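Ticket 1746
Queue: League systems / Scoresheets and standings
Opened by: Hye-jin Gil, Flircombe
Opened: 26 April 2021
Status: Resolved, with grumbling
Subject: Standings have us on 6 points, we have more than that

Entry 1 (Hye-jin Gil)

Hi. The table on the league site has Flircombe in last place with 6 points. I keep the team's own sheet and we should be fourth. I would enjoy being told I can't add, but I've checked it with a calculator and with my husband, and both agree with me.

The trouble seems to start with the away game at Tatetdale. We won that in overtime. The site gives the win to Tatetdale, in regulation, and has our goalie down as the scorer of the last goal. She is a fine goalie. She has never crossed the red line.

Entry 2 (Support)

Thanks for the detail. I pulled the electronic scoresheet for the Tatetdale game. It opens fine and the goals look right by period, but the overtime section is blank. The overtime goal has been filed in the third period with a clock time of 0:00, credited to jersey 1.

Could you tell me which tablet was used at the scorer's table, and whether the app asked for an update before the game?

Entry 3 (Hye-jin Gil)

The home team's tablet, the one with the cracked corner. And yes, it asked for an update. It asked during warmups, it asked during the anthem, and it asked with two minutes left in the third. Their scorer pressed "Later" each time, as any sane person would.

Entry 4 (Support)

That matches. The old version of the app doesn't have a separate overtime period. When the clock runs out it keeps taking events but stamps them 0:00, and if no jersey number is entered within 40 seconds it puts in the lowest number on the roster. In your case, your goalie. The team mix-up is a second problem, caused by the home and away swap after the second intermission.

What I tried:

Reopened the sheet and moved the goal to overtime. Saved. The goal went back to the third period.
Deleted the goal and entered it again from the web form. Saved. Now there were two goals.
Deleted both. The site declared a tie, and this league doesn't have ties.
Cleared the cache, because the manual says to. No change, as is traditional.

I've asked the vendor side for a manual override and put the game on hold so it doesn't do any more harm to the table.
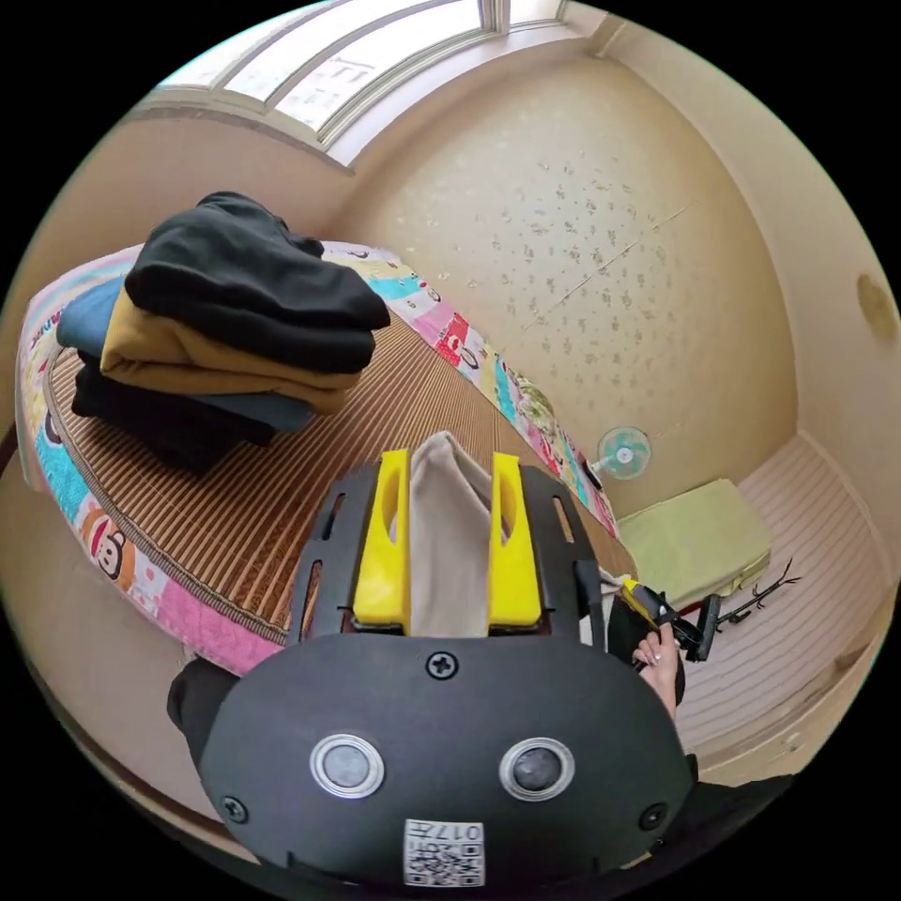 Quilt and bamboo mat, with a piece of beige fabric held up in yellow fingers.

Entry 5 (Hye-jin Gil)

The game is on hold, and so, it seems, are we. Flircombe has vanished from the standings. There is a gap between Londholm and Tatetdale where a hockey team used to be. Some of the parents feel this is an improvement on last place.

Also, the playoff schedule has come out with Londholm playing a team called "null". We'd like to be null if the spot is open.

Entry 6 (Support)

Sorry about that. A held game is supposed to drop out of the points and leave the team where it is. I've lifted the hold. You're back, in last place, but visible. Please ignore the playoff schedule until I say otherwise, and please ask Londholm to stop emailing null.

Entry 7 (Support)

Override came through. Steps, for whoever gets the next one of these:

1. Export the sheet before touching anything. Event 342 was the bad goal here.
2. Void the event. Don't delete it. Deleting leaves a ghost in the period total.
3. Change the game type to "Overtime allowed". It was set to "Exhibition".
4. Enter the goal again with period, team and jersey all filled in by hand.
5. Run the standings rebuild from the admin page and leave the page open until it finishes.

Step 3 was the real cause of the edits not sticking. Somebody copied the whole spring schedule from an old August tournament, and the game type came along for the ride. I've corrected the remaining games for all teams.

Hye-jin, could you check the table against your sheet?

Entry 8 (Hye-jin Gil)

Fourth place, correct points, correct winner. The goal now belongs to the player who scored it. Our goalie has asked if she can keep hers as well — I said I'd pass that along.

One small thing. My own name on the team contact page now reads "Jin Jin". It was right this morning.

Entry 9 (Support)

No to the goalie, with regret. The rebuild also refreshes contacts, and it seems to have opinions about hyphens. Fixed by hand on the contact page. I've opened a separate ticket for the hyphens, and the Tatetdale tablet has been updated. It took three tries and now wants to restart.

Closing this one. Reply here if the table moves again before the playoffs.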